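About us - Jorkomar

Teaching robots by showing them. Kitchen jobs mostly.
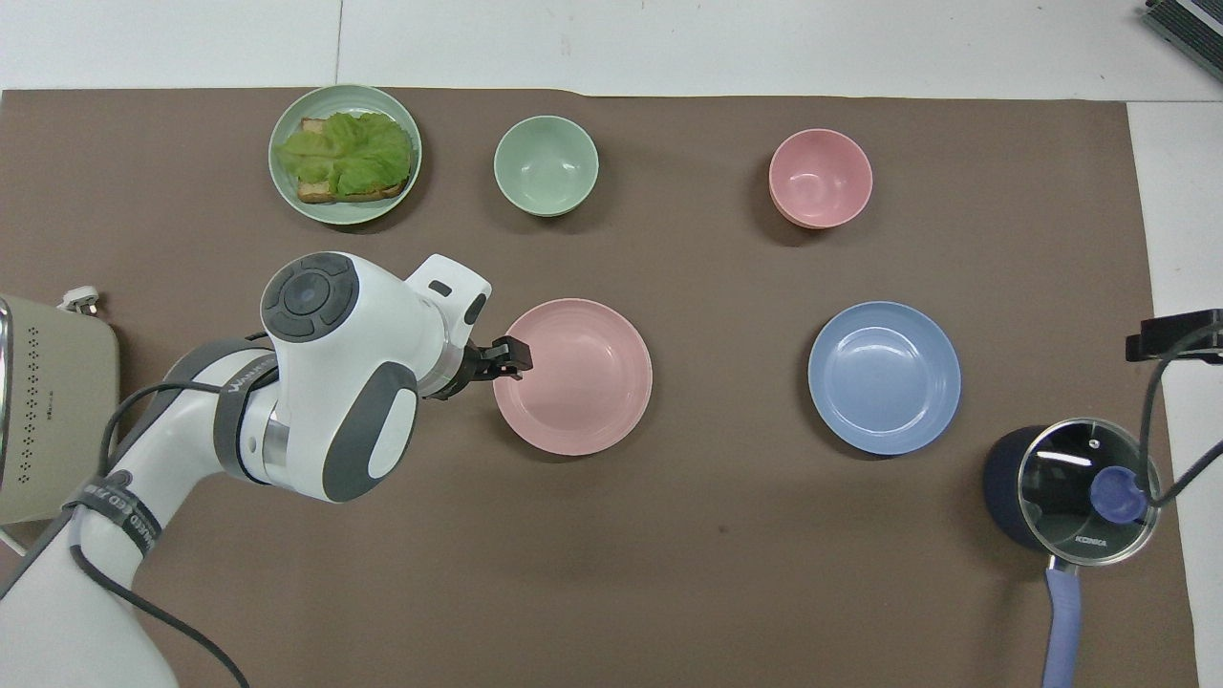

We started with one arm, one table and a lot of toast. Still a lot of toast tbh. Jorkomar is a small workshop where people guide robots through everyday tasks, by hand or from a remote set, and the recordings go off to be learnt from. Plates, bowls, pots, lids. Picking up, putting down, handing over. Dull to watch, hard to get right.

What we do

Hand guiding. Operator holds the arm and walks it through the move. Good for slow stuff, first goes at a new task, awkward angles.

Remote control. Operator sits at the desk, arm follows. Better for anything where hands would get in the way of the view. Most of our work these days.

Plates are harder than you'd think. A wide rim gives the fingers something to go for, but come in too steep and the whole thing skates off. We do the same pick again and again with the plate moved a bit each time, then swap colours, then add clutter. Then somebody moves the pot.

How we work

Short shifts, 37 minutes then a break. Tired operators make jerky demos. Bad takes get kept but marked as bad, clients ask for them more than you would expect. Every task is written up on one page before anyone touches a controller. If it won't fit on a page its two tasks.

Who we work with

Vultirex send us their gripper trials. Ouazzani is our longest running client, kitchen and table laying tasks, 23 so far. Zorkiro is our own labelling tool, built in house becuase we got fed up with spreadsheets. Not for sale yet. Ask again in October.

Where we are

Two rooms above a tile shop, 4 benches. Visitors welcome on weekday mornings, ring first, the street door sticks so push hard.

Jobs

Looking for part time operators. No robotics background needed. Steady hands, patience, ok with doing the same thing over and over. We train you, paid from day one. Use the contact form and say which mornings you can do.

Page updated 5 January 2022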